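Workshop tips: comparing grippers for picking up cups and mugs

Last updated in July. Tips sent in by Natalie Gosling and Esmaeil Nikzad are included.

Use the same mug for every gripper. If you change the mug between tests, you will not know which thing made the difference.

Start with the two-finger gripper. We used the Kukby, and it is easy to set up, but it likes straight sides. For the finger pads, cut a strip from an old rubber glove and fix it with double-sided tape. Change the strip after 50 picks.

Then try the hand with many fingers, for us the Wakonden. It needs more patience. Close the fingers at a slow speed first, and write down the closing value before you touch any other setting.

Test in simulation before you risk your good dishes. Put other objects near the mug, so the arm must find its way between them. Roland Cheetham makes 100 picks in simulation for each gripper and then 4 on the real bench.

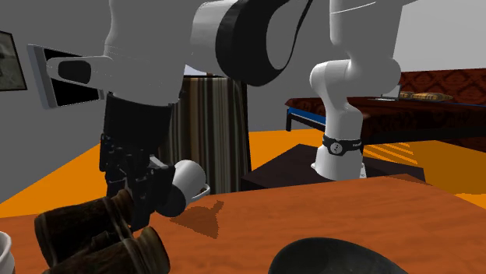
Should I grip the mug by the handle or by the body?

Start with the body. The handle is thin, and a small error in position is enough to miss it. Try the handle when your body grip works every time.

Keep your notes on paper next to the arm. My Friday notes were only in the controller, and I lost them with the update.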